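Publié en juillet 2024 – par Wing-yan Chiang
Temps de lecture : 3 minutes

Appel à textes : la revue Stamari cherche des nouvelles de science-fiction

Encore un appel à textes, direz-vous. Le précédent nous a valu 242 manuscrits, dont une bonne moitié se terminait par le réveil du narrateur. Nous recommençons quand même, sans grande illusion, pour un numéro consacré au travail.

Nous ne croyons plus beaucoup aux empires galactiques. Les intelligences artificielles qui tombent amoureuses de leur créateur nous laissent froids, et Laurențiu Căpraru, qui lit tout, demande qu'on lui épargne les préfaces. Montrez-nous plutôt des gens qui pointent, réparent, livrent, négocient une pause. Si votre futur tient debout sans glossaire, tant mieux. 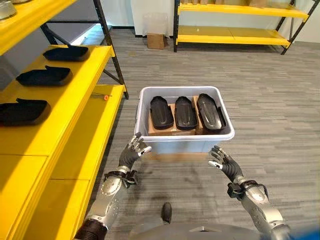
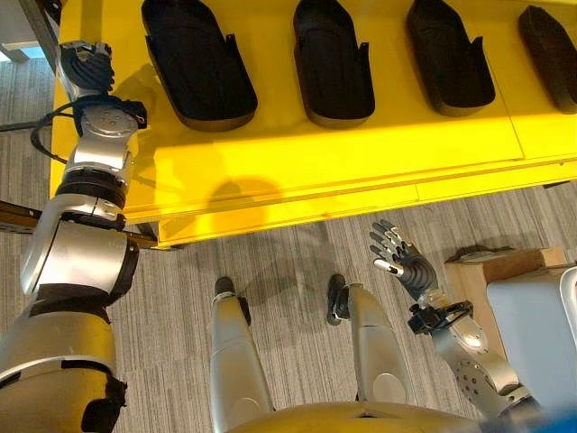
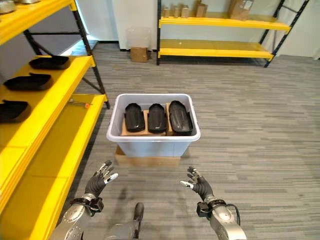
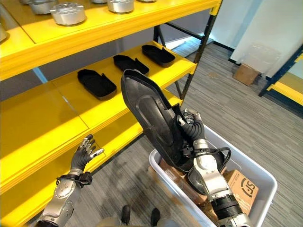
Étagère ou table jaune, bacs en plastique, pièces noires moulées.

Nous retiendrons 6 nouvelles inédites, en français. Les traductions sont admises avec l'accord écrit de l'auteur ; Tzu-hsuan Wu les relira et elle n'est pas tendre. Un seul texte par personne – les pseudonymes multiples se repèrent assez vite.

La rémunération est modeste et versée à la parution. Méfiez-vous des revues qui promettent de la « visibilité » : nous l'avons fait aussi, à nos débuts, et personne n'y a gagné grand-chose.

Envoi avant la fin du mois d'août, par le formulaire du site, sans nom sur le manuscrit. Réponse sous 4 mois. Pas de commentaire détaillé en cas de refus, Chin-lung Yu a essayé une année et s'est retrouvé avec des correspondances interminables.

Ce site utilise des cookies pour mesurer son audience. Accepter – Refuser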